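Skills Courses and the Koltik Training Rooms: Changes for the Coming Term
14/04/2020

The Education Office has completed its review of the suturing and wound care courses offered at the Veklow site. Members have asked for clearer information on places, fees and booking, and the new arrangements are set out in this item. They apply to all courses that begin in July or later.

The basic course remains open to any member in the first or second year of training. It is taught in groups of 12, and each group keeps the same tutor throughout. Members who have already completed the course at another center may apply to enter at the second stage, provided that they send a signed record of attendance with the application form. 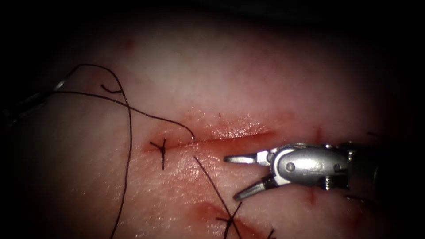 Applications should be made through the member pages of the website. Paper forms will be accepted until the end of the current term and will then be withdrawn. An application is complete only when the fee of $200 has been received. The fee covers teaching, practice materials and the course handbook. It does not cover travel or overnight stays, although members in their first year may apply to the Grgić Fund for help with both.

The handbook has been revised. The chapters on choice of thread and on knot security have been rewritten, and the reading list now separates required reading from further reading - a change requested by several past groups. Members who hold the previous edition may continue to use it for the basic course but will need the new one for the second stage.
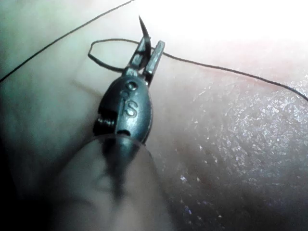 Needle driver holding a curved needle.

The Koltik Rooms will remain the main teaching space. The larger room seats 44 and will be used for lectures and assessment briefings. The smaller rooms are set aside for practical sessions and may also be booked by members for private study when no course is in progress. Bookings are limited to one session per member per week. Members are asked to sign in at the front desk, to leave work surfaces clear and to place used needles in the containers provided. 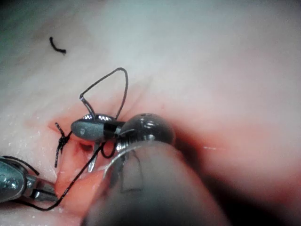 Assessment at the end of the second stage will consist of a short written paper and an observed practical exercise. Two assessors will mark the practical exercise separately and will then agree on a final mark. Candidates who do not pass may repeat either part once without further charge. Results will be sent by email, and certificates will follow by post to the address held on the member's record.

The library collection formerly held at Kikum has now been moved to Veklow. It contains 1475 volumes, most of them on general surgery and the history of wound treatment. The older books may be read in the library but not borrowed. 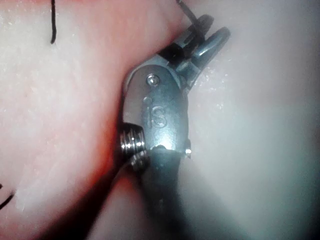 Instrument wrist, with the letters "IS" on the metal housing.

Questions about courses, fees or room bookings should be sent to the Education Office in writing. Please include your membership number and the title of the course concerned.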